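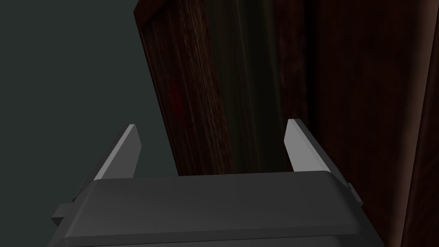 Figure 4. Rendered view: gripper with fingers apart, dark wooden furniture-like object behind.

4. Preparing a Film for Subtitled Screening

This section applies to Domusent Screening Desk and to all feature films, short films and trailers held in the house library. Operators should complete the steps in order. The film must already have been added to the library (see Section 3).

4.1 Adding the subtitle file

1. Sign in with an operator account and open Library.
2. Select the film. Check the title, director and running time against the distributor's delivery note.
3. Choose Subtitles, then Add File.
4. Select the language. If the file contains two languages, choose Dual and enter the upper line first.
5. Enter the name of the translator exactly as it appears on the delivery note. This name is printed in the program.
6. Press Save. The status changes to Loaded.

NOTE: A subtitle file may contain up to 900 entries per reel. Longer files must be divided at the reel change before they are added.

CAUTION: Adding a second file in the same language replaces the first. The earlier file cannot be recovered from the desk.

4.2 Checking the timing

1. Open the film in Preview and go to the first line of spoken dialogue.
2. Compare the subtitle with the sound. If it appears early or late, open Offset and adjust by one frame at a time.
3. Go to the last line of dialogue and repeat the check.
4. If the first line is correct and the last is not, the file was prepared for a different frame rate. Close Offset without saving and select Match Rate.
5. Play one full scene that contains a song or a rapid exchange between characters.
6. Press Approve. Only approved films can be placed in a screening schedule.

NOTE: Restored films often carry new opening titles. Where these have been added, the offset from an older print will be wrong and should not be copied.

4.3 Setting the display

1. Select Display and enter the width of the screen.
2. Set Text Size. The default value is 20.
3. Set Brightness. The default value is 82. A lower value is recommended for black-and-white films.
4. View the result from the last row of seats before saving.

CAUTION: Do not change Text Size while a screening is in progress. The desk reloads the file and subtitles will be absent until loading is complete.

4.4 Records

Each approval is stored with the operator's name and may be exported at the end of the month. Requests for corrected files should be sent to Armelle Bodin, Subtitle Services.

Last updated: 25th March

Related sections
Adding a Film to the Library
Building a Screening Schedule
Printing the Program
Audio Description and Captions
Operator Accounts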